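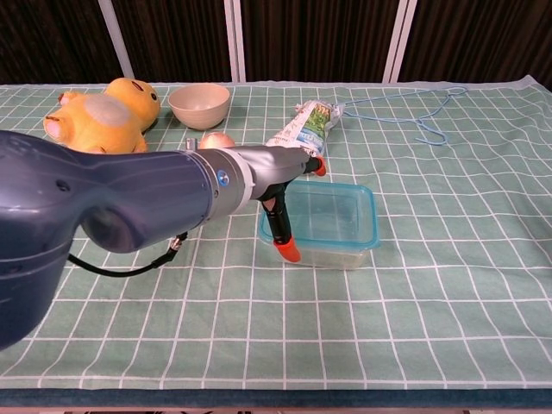
Slide 4. Daily care of the Mulance cell. Good morning, and thank you to Dirceu Guimarães for the invitation.

The orange fingertip pads are inspected before each shift and replaced after 2000 grasps. Wear shows first on the thumb side. 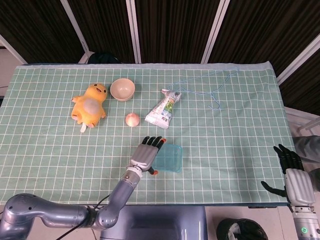

Cables come next. Staff check the loop under each arm for slack and tighten the connector by hand - never with a tool. Findings go in the Vevholm log under code 207.

Pause for questions, then slide 5.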